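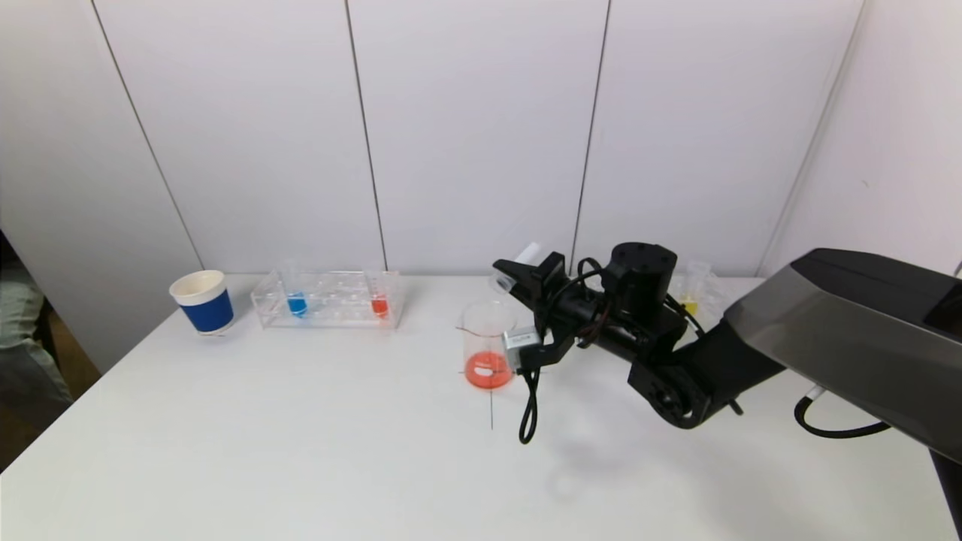 Workshop > Bench Tips > Teaching an Arm by Hand

January, by Peiyu Shen

Pouring and moving glassware: what works when you're the one driving

Quick notes before I forget them. These are for anyone teaching an arm a bench task, either holding it by the wrist and walking it through, or driving it from a second controller. We do both. Mostly colored water in beakers and tubes, so nothing terrible happens when it goes over.

Marks on the table

Thin dark cross, drawn right on the tabletop. Beaker goes on the cross, every time you want a fixed start. Draw the lines longer than you think, they need to stick out past the bottom of the glass or you can't line anything up. A cross small enough to hide under the beaker is no use at all.

If you want varied starts, don't just plonk the beaker anywhere. Move it a finger's width off the cross, do a handful of runs, move it again. Write down which way.

Colored water

Food coloring. Blue, red-orange, yellow, whatever's in the drawer. Go darker than looks sensible. Weak yellow against a white table is a pain to see in playback, and clear water in clear glass is hopeless. Mix one big jug per color so the shade stays the same all week. Guilan Qin made hers up fresh each morning and had five different oranges by Friday.

Don't fill the beaker to the top. Partway is plenty.

Before you record

- Arm at its rest pose. Same rest pose as yesterday, check the sheet.
- Cables. Loop them with slack at the joint, then turn the wrist all the way both directions by hand. If a loop drags on the table or catches a rim, fix it now.
- Small connectors: push each one in with a thumb. Half-seated ones come out around run 30 and you lose the lot.
- Tubes in the rack before the rack goes on the table. Not after.
- Anything not in the task, off the table. Your coffee too.

Hand guiding

Hold behind the gripper, not on the fingers. Squeeze the fingers and you've taught it a grip it can't repeat.

Slow into the glass, normal speed everywhere else. People crawl through the whole thing and then wonder why the arm crawls. Come in level with the side of the beaker, stop beside it, close, count one, lift. That little stop matters. Skip it and the lift starts before the grip is done.

Keep your sleeve out of the way. Push it up, or wear short ones.

Remote driving

Sit where you can see the fingers and the glass. Sounds dumb but Jianhua Liang ran a whole afternoon from the wrong side of the bench, with the arm's own joint blocking his view of the rim.

Set the controller scale low for the last bit. We use the Narnum hand controller, has a dial on the side, others have it in a menu. Low for approach and pour, back up for the return trip.

If you overshoot, don't jerk back. Stop, breath, ease off. A small smooth correction is fine to keep, the arm should see a few of those. A knock isn't. Toss that run.

Take a break every half hour. Hands get twitchy and you dont notice, but the recordings do.

How many runs

For one beaker, one cross, one pour: we did 210 and kept 200. More than enough. Six of the tossed ones were the same mistake, gripper closing too low and tipping the glass. Raised the approach height a touch and it quit happening.

Different task, moving tubes between racks, took far more. Holes are unforgiving. Practice with empty tubes first.

Naming files

Task, color, start position, run number, initials. Do it right then. Ours are over 2641 files deep now and the early ones called "test new" and "test new good" are basically lost.

Spills and clean-up

Roll of paper towel within reach, and hit stop before you reach in. Stop first, then towel. Every time, even for three drops.

Wipe the marking lines gently or you'll rub them off, then you're redrawing with a ruler and it's never quite the same spot. Take a tracing of the cross and table corner once, keep it in the drawer.

Rinse the glass the same day. Red stains the graduation marks on cheap beakers. Bit of dish soap, bottle brush, upside down on a towel overnight. Paper cups just go in the trash, they get soft at the rim.

Sunday: bench is free till 4 if anyone wants driving practice. Bring your own jug.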